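Do plush groceries earn their shelf space?

6/21/19

I was sure the toy fruit would be gone by now. A set of stuffed produce from Jivthorpe costs $50, and for that money I can fill the real fruit bowl for weeks. The product page promised "hours of pretend play." I gave it 15 minutes.

Well, it's still in the house. I can't say I'm a convert, but the banana at least got some thought put into it. The peel folds back in flaps and the fruit inside is a paler fabric. It even has a little blue sticker, like the ones I pick off at the sink. The strawberry is just a strawberry – red, with rows of dark seeds and a bit of green at the stem end.

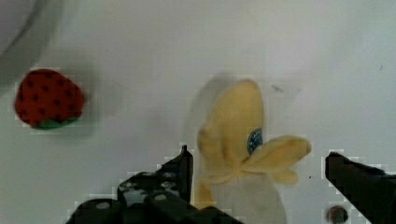

What I'd skip

The matching crate, for one. It's another $9 and a mixing bowl does the same job. I'd also skip anything sold as "educational." A kid who plays store with a soft banana is playing store, and that's fine by me.

As for washing, the label says surface clean only. I have my doubts about how that goes once real jam gets involved. Ask me again in October.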